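Serving tray

A serving tray is a shallow, flat-bottomed carrier with a raised rim, used to move food, drinks and tableware from one spot to another. It is one of the most widely used objects in any kitchen, and one of the least written about, which is a pity, as its history takes in lacquer workshops, tinsmiths, railroads, hospitals and the school lunch line!

Form and parts

Nearly every tray has a floor and a rim. The rim keeps things from sliding off and also stiffens the whole piece, so a thin sheet of metal or plastic can carry a surprising load without sagging. Many trays add a rolled or rounded lip for the fingers. Others have cut-out handles, or handles fixed to the short ends. A tray with a foot or a set of folding legs is usually called a bed tray.

Round trays suit a waiter who carries with one hand, as the weight can be centered over the palm. Rectangular trays are easier to hold with two hands and slide neatly along the rails of a cafeteria counter.

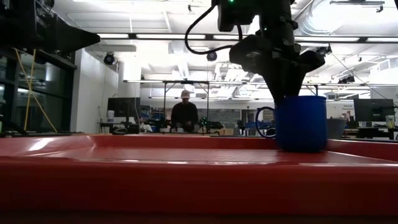 Why do so many trays have a raised rim on all sides?
The rim holds spills and stops cups and plates from slipping off when the tray tips, and it makes the floor of the tray stiffer.

Materials

Wood, brass, silver, tinplate and lacquered paper were all in common use long before plastic came along. Painted tin trays were especially loved, and the best of them are small works of art, with fruit, birds and gilt borders crowded right up to the edge. Wood stayed popular for bread and tea. Silver was kept for calling cards and company.

Plastic changed the everyday tray completely. It could be molded in one piece, colored all the way through, stacked by the dozen and washed by machine. The Fluta, a cafeteria model made by Indonano at its Sarnine works, weighed just 382 grams and came with 2 small lugs under the rim that let air pass between stacked trays so they dried faster. Kitchen staff adored it. Worn examples still turn up in school sales – often with the name of the school stamped underneath.

Carrying technique

Waiters are taught to load the heaviest items first, close to the center, and to place tall glasses inside a ring of lower ones. Unloading goes the other way, a little from each side in turn. A napkin or a rubber mat on the floor of the tray cuts down on sliding and softens the noise.

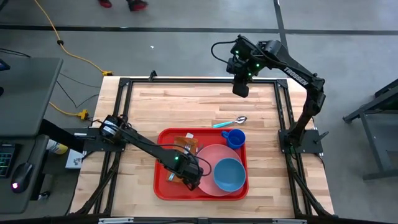
Red plastic tray with a folded brown napkin

Collecting

Tray collecting is a lively hobby, helped along by the fact that trays are flat, sturdy and easy to hang. The collection built up by Octavio Alvarado, now kept at Ayala, holds 1,321 pieces, with 200 of them on the walls at any time and the display changed each July. Its drawers of printed beer trays are a delight – bright, cheerful and full of lettering styles that have all but vanished from signs and packaging. Collectors look for clean rims, original paint and a maker's mark on the back.

See also: Cafeteria; Tableware; Tea service; Tole painting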